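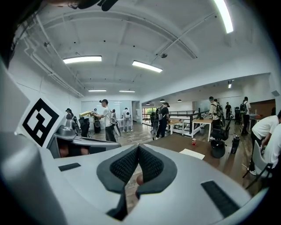 Banell grip set, Plovcombe subset: known fault in width channel

This subset holds 259 episodes recorded with paired hand-held grippers. In 14 of them the logged finger opening stops following the fingers and stays at its last value until the episode ends. The fault is in the logger. The black textured mesh pads on the inner faces of the fingers, and the V they form as they angle toward each other, are the same hardware used in the unaffected episodes. Marker pose is also unaffected, as it is computed in a separate process.

Cause
The width reader drops its serial handle when the write queue passes 500 entries. It does not raise an error. The writer then repeats the last sample at the normal rate, so file lengths and timestamps look correct.

Effect on training
A policy trained on the full subset at Drunen closed late and pushed objects off the table. Do not run such a policy on an arm without a force limit.

Workaround
Load bad_width.txt and skip the listed episodes. To check your own recordings, flag any run of 15 identical width samples while the marker pose is changing. A slow approach with a fixed opening will also be flagged; review those by hand.

Status
Reader patched by Stankevičius in September. Old files have not been regenerated. Report further cases to Ratih Subramaniam with the episode number and the raw log.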